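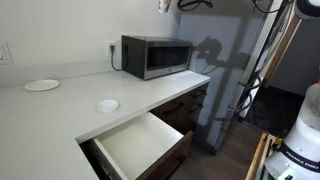
Gaspard Besson wrote in after the open day at Rodside to say that the part he keeps thinking about is the drawer. He went expecting to hear about motors and software, and he came home and emptied the top drawer in his own kitchen. He asked whether we could put the kitchen advice from the visit on one page. The notes are below, grouped by job.

The demonstration kitchen at Rodside is small, with a counter that turns a corner and a microwave at the back. The arm working in it is a Franka Emika. Visitors came through in groups of 8, and each group had 14 minutes of watching followed by questions. Most of the questions were about kitchens.

Drawers

Start with an empty drawer. The Rodside staff set up every new task with nothing inside, then add one item at a time. At home, take everything out, wipe the bottom and sides, and put back only what you used in the past month. The rest goes in a box. If you haven't opened the box by the end of January, or whatever month you pick, give it away.

Open a drawer all the way before you reach in. Half-open drawers are where knuckles get scraped and where things get pushed to the back.

Close it before you walk off. The demonstrator said an open drawer is the thing she stops a run for most often, and that she now closes them at home without thinking.

If a drawer sticks, take it off its runners and vacuum the tracks. Crumbs are the usual cause. A little dry wax on wooden runners helps. Metal runners should be wiped clean, and any lubricant should be one the maker recommends.

Bar handles

Someone asked which handles are easiest for the arm. The answer was a straight bar with enough room behind it for fingers. The same handle suits anyone with stiff hands, and it can be opened with a hooked finger or a dish towel looped through it.

Check the screws twice a year. Open the door, tighten from the inside, and stop when the handle no longer moves. If the screw spins, the hole is worn. Take the screw out, fill the hole with wood glue and a sliver of toothpick, let it dry overnight, and put the screw back.

Plates and dishes

Keep a landing spot. Before the arm picks anything up, the place where it will go has to be clear. Do this with hot pans too. Clear the space first, put down a trivet, then go to the oven.

White dishes on a white counter are hard to see. One visitor, Özkan, has low vision and said he had the same trouble at home until he put a dark mat on the worktop. Any plain dark placemat will do. Wash it with the dishes so it doesn't get greasy.

Don't leave a dish close to the front edge while you work in the drawer under it. A sleeve is enough to bring it down. Slide it back a hand's width first.

Shallow dishes with a raised rim are easier to lift than flat plates. For a flat plate on a smooth counter, slide it a little way past the edge with one hand and take it from underneath with the other.

Microwave

Leave the air space the manual asks for, at the back, sides and top. Pushing it tight to the wall to gain counter room is a bad trade.

Run the cord straight to the outlet and keep it off the part of the counter where you work. If there is slack, gather it behind the appliance with a hook-and-loop tie. Don't coil it tightly, and don't run it behind the sink.

For dried splatter, heat a microwave-safe bowl of water with a slice of lemon and a wooden spoon in it for 3 minutes. Leave the door shut for a few minutes more, then wipe. The bowl will be hot, so use mitts. Dry the door seal at the end.

Marking positions

Rodside uses small pieces of tape to mark where things go back after each run. Cavis, who teaches a cooking class, copied this for a shared kitchen and labeled the shelves with what belongs there. Painter's tape comes off cleanly if you replace it every few weeks. Left for a year it leaves glue, which comes off with cooking oil on a paper towel followed by dish soap.

If you go

The next visit is at 10 in the morning. Enter through the Brumus Street side and ask for room 508. Wear closed shoes and leave large bags at the desk. Stay behind the line on the floor while the arm is moving, including when it has paused. Children are welcome with an adult.

Questions are taken after the run, and the staff are happy to repeat a drawer opening if you missed it. Bring a photo of your own kitchen if you want advice on handles or counter space.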